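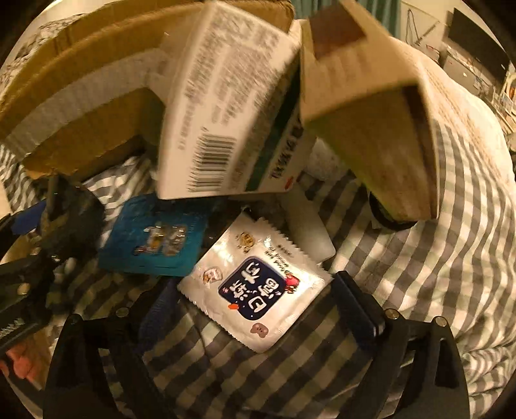
Grant Application Pre-Submission Inspection, Smadi Community Fund, spring round. Run this list before anybody touches the upload button. I ran it on our own Waris after-school application and have left my comments in, partly as guidance and partly as penance. Mark each item Pass, Fix or Stop. A Stop means the thing does not go out today, however nicely it is written.

Date of inspection: 13 May 2023

Section A. Are we even allowed to apply

A1. Applicant's legal name matches the tax letter, letter for letter.
Result: Fix
Comment: We are "Trastamum Inc." on the letter and "The Trastamum Project" everywhere else, including our own front door. Use the dull one.

A2. Our county is on the funder's list.
Result: Pass
Comment: Checked against this year's list. Last year's list is still in the shared folder and is still wrong.

A3. Request is under the funder's ceiling.
Result: Pass

A4. Final report for any earlier grant has been filed.
Result: Stop, then Pass
Comment: The November report was sitting in Drafts. It has now been sent, with a cover note that I would describe as humble.

Section B. The money

B1. Budget adds up on paper, with a calculator, by a person who did not build it.
Result: Fix
Comment: Off by $18. It was the bus fares. It is always the bus fares.

B2. Total in the budget equals total in the narrative equals total on the cover form.
Result: Fix
Comment: Three documents, two totals. Cover form corrected.

B3. No line called "Miscellaneous."
Result: Fix
Comment: We had $300 of it. Now listed as printing and postage, as it should have been from the start.

B4. Quotes attached for any equipment.
Result: Pass
Comment: The Prorneo quote for the tablets runs out before the award date. Ask for a new one anyway.

Section C. The words

C1. Need statement is about the kids and not about our roof.
Result: Fix
Comment: The roof had two paragraphs. I have feelings about the roof too. Different funder.

C2. Every number has a source next to it.
Result: Fix
Comment: "1277 families" came from the school district and now says so. "Countless others" came from me and has been removed.

C3. Within the page limit, in the font they asked for.
Result: Pass
Comment: 13 pages, and nobody shrank the margins this time — I measured.

C4. No other funder's name anywhere in the text.
Result: Pass
Comment: Search for it. Then search the headers and footers, where it hides.

Section D. Sending it

D1. Portal password works today.
Result: Fix
Comment: Reset. The reset email took roughly an hour, so don't save this one for the last afternoon.

D2. Board chair's signature is on the current version.
Result: Open
Comment: Signed the old one. New copy is in the chair's mailbox.

D3. Attachments open on a computer that isn't ours.
Result: Pass

D4. Confirmation page saved as a PDF.
Result: Open until D2 is closed

Overall: Fix. Recheck B2 and D2 before upload, and initial both.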